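Cutting back on what comes into the apartment

3/15/21

Since February I have been writing down what we throw out. I started because the building in Sestbridge raised the trash fee again, and I wanted to know what we were paying for. The scale is a cheap Pallow kitchen scale that reads in grams, so the notes are in grams too.

The first week came to 1210 grams of packaging, not counting food scraps. Most of it was from groceries. I had expected the mail to be worse, but the mail was only 410 grams, and a lot of that was one furniture catalog.

I changed a couple of things after that. I canceled the catalog. I also went back to shopping at Turcotte on Pallow Street, where you can fill your own jars with rice, oats and beans. It is an 18 minute walk, so I go once a week and carry less. 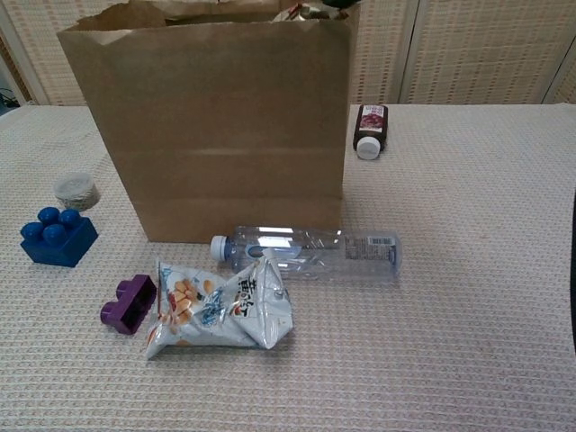
The jars took some getting used to. They are heavy, and the clerk has to weigh them empty before you fill them. I now write the empty weight on a piece of tape on the lid, which speeds things up at the register. Prices are a little higher for oats and lower for beans. Rice is the same.

Some things I have not found a way around. Cheese is always wrapped in plastic, and the Peltik dish soap we like has no refill. I tried a bar soap for dishes and went back after five days.

Next I want to look at the freezer, where most of the bags are.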